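4.2 Reading the Jorum hymns aloud

I should say at the outset how I came to these hymns, because it shapes everything that follows. I first heard them in July, sung from memory in the hall at Liltard, and I've been arguing with the printed edition ever since. The edition gives 688 verses. The singers treat them as one long conversation with a God who keeps changing his tone — tender in one verse, and in the next one quite willing to leave the speaker waiting at the door.
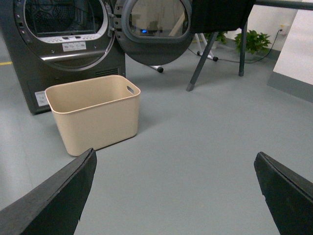
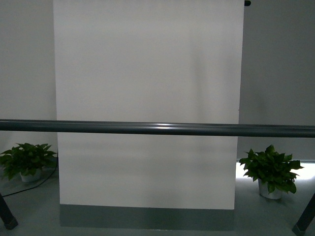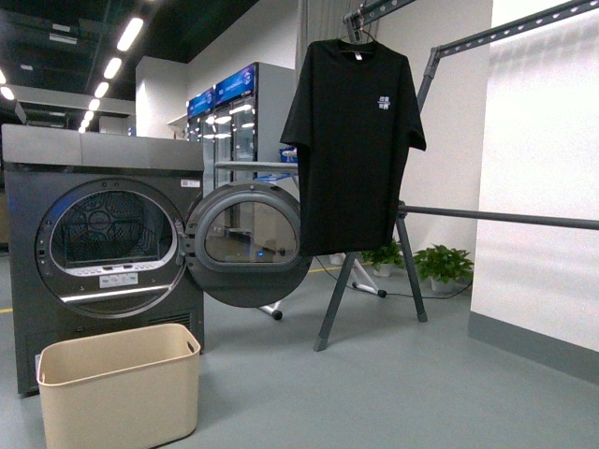
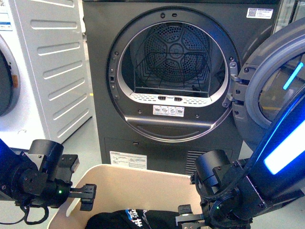 Figure 2. Views taken indoors; the first, third and fourth show a machine with its round door open.

Trinidad Maldonado finds my reading too cosy, and wrote back that the waiting verses aren't a change of tone at all, since the singer has never been let in, and that I'd skipped the refrain where this is said outright. Fair enough! I had skipped it. The refrain comes back every 50 verses or so in the Cui manuscript, and I'd been treating it as a breathing space for the choir (which it also is, as anyone who has tried to sing through to verse 300 will tell you).

Still, I'd hold on to part of my claim. When the refrain returns for the last time, the verb shifts from asking to thanking, and the Rilamier commentary spends two whole pages on that one ending. Aitana Ibarra reads the thanks as given in advance, for a favour still to come. I lean that way too — though the grammar would let Maldonado have her version, and I'll take up the verb endings in the next section.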